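Come and help me get the Tovthorpe workrooms clean (paid, part-time, from February)

8 December is far too early to be thinking about spring cleaning, I know, but I'd like to have somebody lined up before everyone vanishes for the holidays, so here goes.

I look after a little row of workrooms above the old seed merchant's in Tovthorpe. People rent them by the month for all sorts of things – card making, parcel packing, a bit of upholstery, one very serious model railway – and every one of those things produces rubbish. Mostly paper rubbish. I've been doing the sweeping myself in the evenings, and I've loved it more than I expected to (there's a lot to be said for an hour with a broom and the radio on), but I've now got the lettings and the bookings to do as well and I can't keep up with the floors. So I'm looking for 2 people who'd like a small, steady, sociable sort of job.

It's 15 hours a week between the pair of you, and how you split it is up to you. Last time I did this one of the cleaners took all the early mornings and the other did the evenings, and they hardly met except to leave each other notes about the mop. If you'd like to apply with a friend or a sister or your mum, please do! Just say so in your message and I'll read the two together.

The work itself is simple. You go into each room when the tenant has finished for the day, sweep the floor, empty the bin, wipe down the desk if it's been cleared, and lock up behind you. The desks that haven't been cleared you leave exactly as they are, even if it hurts. I once put away what I thought was a heap of offcuts and it was somebody's wedding invitations, in order, and I had to sit there and help put them back.

Floors are the main thing, though. The small rooms have shiny white tiles, and they're lovely when they're clean and completely merciless when they aren't. You see every scrap. Paper bits, corners of cardboard box, those crinkly clear wrappers that skate away the moment you get near them with a brush.
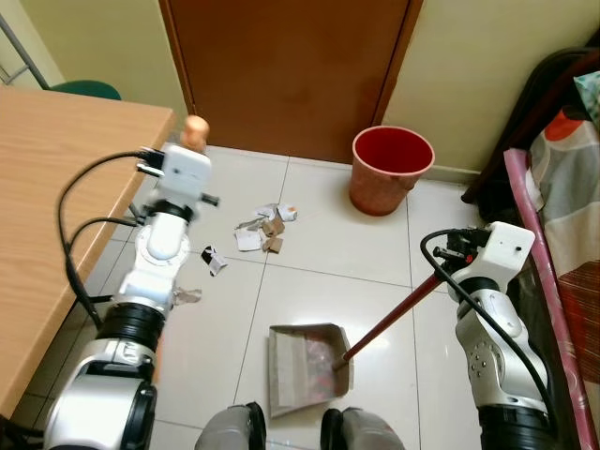
My own way is to work from the walls inwards, get everything into one pile in the middle and then go back for the strays, but I'm not going to stand over you. Some people like to start at the door and chase it all to the far end. As long as the corners by the desk legs get done I really don't mind. The wrappers want picking up by hand, in my opinion, and then the paper and card goes into the recycling sacks on the landing and everything else goes in the black bags. Please do sort it. The collection people here are strict and they will leave a mixed sack sitting on the pavement looking at you.

We've got brooms, cloths, buckets and plenty of sacks, so you needn't bring anything. If you've got a favourite dustpan you're welcome to bring it along – I have strong feelings about dustpans myself and would never come between a person and theirs. There's a cupboard with a kettle in it, and the biscuits are on me.

What I'm after is somebody reliable who doesn't mind stairs (there are 42 from the street door to the top landing, and no lift, I'm sorry to say) and who'll tell me when something's broken. You don't need experience. You do need to be all right with bending and carrying a full sack down to the yard. Pay is monthly, holidays are paid, and there's a trial fortnight so we can both see whether it suits.

A few things people have asked me already. Yes, you can wear headphones once the tenants have gone. No, you can't bring the dog, much as I'd like to meet him. Yes, there's parking in the yard after five, and the bus stops right outside the baker's. If you need school-hours shifts, tell me which days and I'll see what the tenants can manage.

To apply, drop a note through the door marked Alexiou, or leave one for me at the front desk downstairs. Half a page is plenty. Tell me which hours you'd like, when you could start, and a phone number I can read. I'll ring everybody back, and then I'll ask you over for a cup of tea and a look round the rooms before you decide.

M. Alexiou
Tovthorpe Workrooms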